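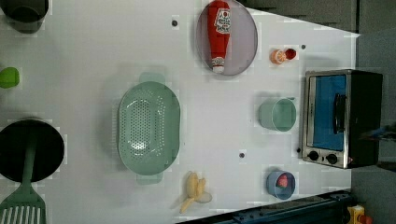 桌上的滤水篮、香蕉和小烤箱

Prastthorpe 生活论坛 > 本地新闻与治安 > Gemberg 车库里的自行车，有没有人去认领过？

楼主：河边走路的人
发表于 2022年11月24日

各位邻居好。我的中文不是母语，写得慢，如果有不清楚的句子请告诉我，我会改。

我想问的是上星期警察在 Gemberg 查到的那批自行车。我把警方的公告读了两遍，又读了本地报纸的短消息，把我理解的内容写在下面：

警察在 Gemberg 货运站后面的一个出租车库里找到53辆自行车，大部分是成人车，也有儿童车和两三辆电动车。两名嫌疑人被带走问话，一人第二天早上放回家，另一人还在拘留。公告没有写他们的年龄，也没有写他们住在哪里。到公告发出的时候，有七辆车已经找到了车主。

公告还说，今年 Prastthorpe 和 Bristau 两个地方一共登记了将近235起自行车失窃。这个数字让我很吃惊，我以为只有我们这条街比较倒霉。

我的车是八月在 Bristau 火车站丢的，深蓝色，后面有一个旧的铁架。我当时报了案，拿到一张有编号的纸。现在我打公告上的电话，总是占线。我的问题有三个：

第一，认领的时候除了报案纸，还需要带什么？
第二，如果没有发票，只有照片，可以吗？
第三，车库里的车现在放在哪里，是在 Gemberg 警局，还是已经送到 Bristau？

谢谢大家。

2楼：铃铛响了

我前天去过，可以回答一部分。

车现在在 Bristau 警局的后院，不在 Gemberg。你不能直接走进去看车。先在窗口填一张表，写品牌、颜色、车架号、有什么特别的地方，然后他们自己去对照。如果表上的内容和某一辆车相符，他们再叫你进去看。这样做是为了防止有人随便指一辆好车说是自己的。

我填的表他们收下了，说会打电话。到今天还没有打。

没有发票的人很多，窗口的工作人员说照片可以，但是照片上最好能看到车的特点，例如贴纸、刮痕、换过的把手。你的旧铁架应该算是一个特点。

3楼：Bristau老住户

我想说一点不太客气的话。我不觉得这件事值得夸奖警察。

我家在 Bristau 三年丢了四辆车，每次报案都是同一个过程：坐着等，填表，拿一张纸，回家，然后没有任何消息。有一次我自己在网上的二手页面看到了我女儿的车，卖家的照片里连她名字的贴纸都还在。我把链接寄给警察，他们过了十一天才回信，那时候广告已经删掉了。

这次的车库是怎样发现的？报纸写得很清楚，是车库的房东去收租金，闻到很重的油漆味，自己打电话报警。如果房东那天没有去，车还在里面。

4楼：铃铛响了

回3楼：你丢车的经历我很同情，那个十一天确实不应该。但是我不完全同意你的结论。报纸也写了，房东打电话以后，警察先在外面等了两个晚上，看谁会来开门，所以才找到那两个人。如果他们当天下午就把门打开，可能只有车，没有人。

5楼：Bristau老住户

两个人，放了一个。剩下的一个，我们看看能留多久。

6楼：河边走路的人（楼主）

谢谢2楼，这个信息很有用，我明天就去填表。

请问你说的车架号在哪里找？我的车已经不在了，我没有办法看。我买车的时候没有记下来，很后悔。

7楼：雨衣

车架号一般在中轴下面，就是两个脚踏板中间的那个地方，把车翻过来可以看到。如果车丢了，可以问卖车的店。我的车是在 Chaudhry 买的，就是 Prastthorpe 旧市场旁边的那家自行车店，他们把每辆车的号码都写在一个本子里。我去问的时候，老板翻了很久，但是找到了，是五年前的一页。他给我写在收据背面，还盖了店里的章。

如果你的车也是在那里买的，或者在那里修过，值得去问。修车的单子有时候也写号码。

8楼：河边走路的人（楼主）

我的车是从一位搬家的同事那里买的，没有经过店。但是我在 Chaudhry 换过一次后轮！我今天下班以后去问，谢谢你提醒。

9楼：Gemberg夜班

我住的地方离那个货运站很近，说一下我看到的情况，只说我自己看到的。

从夏天开始，车库那一排晚上常常有一辆白色小货车，车门对着车库停。我以为是搬家公司或者送货的，没有多想。警察来的那天晚上我正好出门上班，路口停了两辆没有标志的车，有一位穿便衣的人请我从另一边走，很有礼貌，没有解释。第二天我下班回来，车库门上已经贴了封条。

我看到有人在别的群里写“警察开了枪”，这个我可以说没有听到，我的邻居也没有听到。公告里也没有提。请不要再转发这种消息，我母亲看了以后一个晚上没有睡好。

10楼：三号线乘客

关于“开枪”的传言，我也看到了，来源好像是一段没有日期的录音。我听过，录音里的人说的街名在我们这里根本没有。

另外想问一下，公告写“自行车及其他物品”，有没有人知道其他物品是什么？我丢的不是车，是放在楼下储物间的工具箱，里面有电钻和一套扳手，还有一个装野餐用品的袋子。门锁是同一个星期坏的。

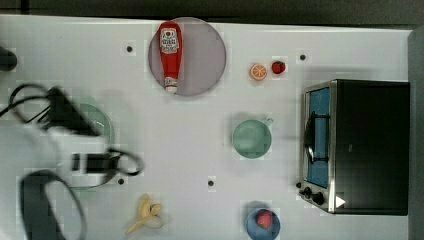

雨衣：窗口的人告诉我，其他物品单独登记，用另外一张表，黄色的，你要自己开口要，他们不会主动给。工具应该有，我填表的时候旁边有一位先生就是来问工具的，他等了比我更久。

12楼：三号线乘客

谢谢。工具箱没有号码，我也没有拍过照片，只能写“红色，右边的扣子坏了”。希望够用。

13楼：Bristau老住户

够不够用要看你碰到哪一位。我第二次报案的时候，值班的人问我有没有上两把锁。我说一把。他就在表上写“锁具不足”。我不知道这四个字在法律上是什么意思，但是保险公司后来用这四个字拒绝了我。

14楼：铃铛响了

关于保险这一点，我建议大家看自己的合同。我的合同写的是“经认可的锁”，没有写几把。如果保险公司用警察表格上的一句话来拒绝，可以书面要求他们指出合同里是哪一条。我姐姐这样做过，等了很长时间，后来他们赔了一部分。

我不是律师，只是把经历写出来。

15楼：Bristau老住户

如果当时有人告诉我，我会去要求。现在已经过了期限。

我承认，这次能找回一些车是好事。我只是不喜欢报纸的标题，“重大成功”。全年将近235起，一个车库里找到53辆，那么其他的车在哪里？

16楼：雨衣

这个问题问得对。不过也要看，53辆里面不一定都是今年丢的，也不一定都是在我们这里丢的。公告自己也说，有几辆的车架号登记在别的地区。所以这两个数字不能直接相减。

还有很多人丢了车根本不报案，登记的数字也不是全部。我邻居丢了一辆，她说太旧了，不好意思去警局。

17楼：Gemberg夜班

我认为报案还是要报，再旧也要报。没有报案纸，这次就算车在后院里，也很难拿回来。2楼说的那张表，第一行就是报案编号。

18楼：铃铛响了

对，第一行就是。没有编号的人可以当场补报，但是要去另一个窗口排队，下午四点以后那个窗口不开。

19楼：河边走路的人（楼主）

我回来报告一下。

昨天我先去了 Chaudhry。店里的人找到了我换后轮的单子，上面真的有车架号，最后一位写得不太清楚，可能是3，也可能是8。他帮我复印了一份，没有收钱。

今天上午我去了 Bristau 警局。排队的人比我想象的多，走廊里的椅子都坐满了。窗口的女士很耐心，她让我把两个可能的号码都写上，然后问了铁架的样子，问了车铃在左边还是右边。她进去查了一下，出来说深蓝色的车有几辆，但是今天不能给我答复，要等技术部门看完。有些车的号码被磨掉了，需要特别处理。

她还说了两件事，我觉得大家应该知道：

没有人认领的车会保留到一月底，以后可能交给市里拍卖。所以如果你打算去，请不要等到过完节。

如果你收到电话，说“你的车找到了，请先付保管费”，那是骗子。警局不收保管费，也不会在电话里要银行卡号。已经有一位 Prastthorpe 的居民接到这样的电话。

20楼：三号线乘客

保管费的电话我也接到了！前天傍晚，对方说得出我住哪条街。我说我丢的是工具箱，他停了一下，就挂了。我以为是打错的，现在想起来有点害怕。他怎么知道我的号码？

21楼：Bristau老住户

因为大家在各种群里把自己的电话和丢失的东西都写出来了。请去删掉。

22楼：Gemberg夜班

同意21楼，这次完全同意。三号线乘客，请你把这个电话也报给警察，时间和来电号码都写下来。

23楼：三号线乘客

已经报了，给了我一个新的编号。我在等的时候把家里的东西重新整理了一遍，
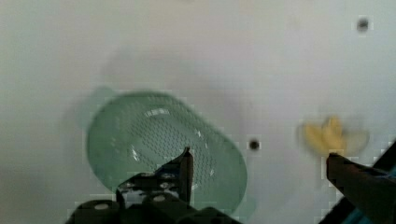 绿色椭圆形滤水篮

整理的时候我发现电饭锅底下有序列号，熨斗也有，以前从来没有看过。我都抄在一个本子里，本子放在我哥哥家。

24楼：铃铛响了

更新：今天中午电话来了，是真的警局，号码和公告上一样。他们说有一辆灰色的女式车和我填的表相符，让我下周带证件去看。前轮不见了，其他都在。

我很高兴，不过先不庆祝，看到了再说。

25楼：雨衣

恭喜！前轮可以去旧市场配，不要买新的，太贵。

26楼：Bristau老住户

恭喜2楼。我也去填表了，四辆车，填了四张。窗口的女士问我是不是开店的。

有一辆是绿色的儿童车，现在我女儿已经骑不了，但是我还是写上了。

27楼：河边走路的人（楼主）

希望你的也能找到。我还没有接到电话。技术部门的事情，我下周再去问一次，到时候在这里写结果。

我在1楼写错了一个地方，公告说的是“货运站东侧”，我写成了“后面”。编辑时间已经过了，不能改，请大家以公告为准。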